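Jenard sim club > Build help > Cabinet task, wrist cam views

stelios_t
Posted 13 August 2018
ok so cabinet task for the Bestier round. sim only. fingers keep ending up on the collar under the sleeve and I dont know if thats a legal grip. looks fine to me?? wrist view: 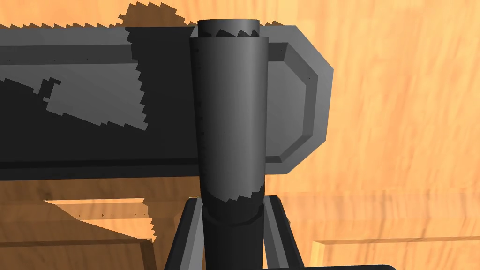

Reply #2
dwayne.c
too low imo. rules say grip "the upright part", doesn't say where. I'd go mid sleeve, more room for error.
also your shadows are awful lol. turn the shadow map up

Reply #3
areti_th
disagree w/ Dwayne. mid sleeve and you hit the bar behind it as soon as the wrist rolls. low is fine. Theano and I ran it low all of May, episode 1,363 is our best one and thats a low grip

Reply #4
boychuk_r
shadows dont matter for scoring, leave them. costs you frame rate on the lab machines.
what I'd look at is the approach. fingers either side, tips just under the ring, THEN close. same cylinder, tips below the ring:

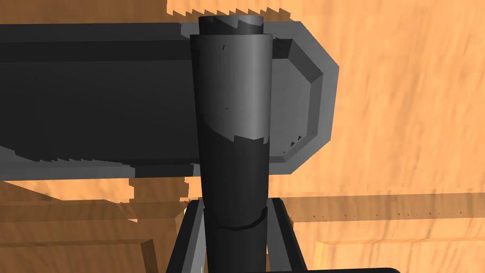 Reply #5
dwayne.c
@areti one good episode isnt a policy. whats your rate over the 37 test seeds

Reply #6
areti_th
better than yours on Gekgate :)
ok fine, will post numbers when Theano finds the log. she named the folder "new2" again

Reply #7
stelios_t
tried Ravinders approach. had to back the arm off and start lower, fingers open. is this far enough down or do I need more clearence under the tip?

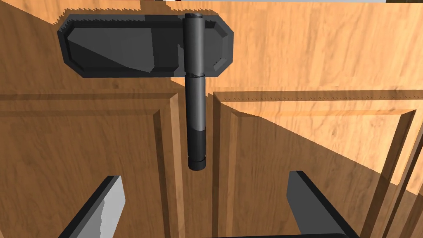

Wrist view, fingers open, below the end of the pin

Reply #8
boychuk_r
clearance is ok. you're coming up straight so watch the left finger, mine clips the door on 2 seeds

Reply #9
dwayne.c
still say mid sleeve. will run both tonight on the Ververidis config and post teh results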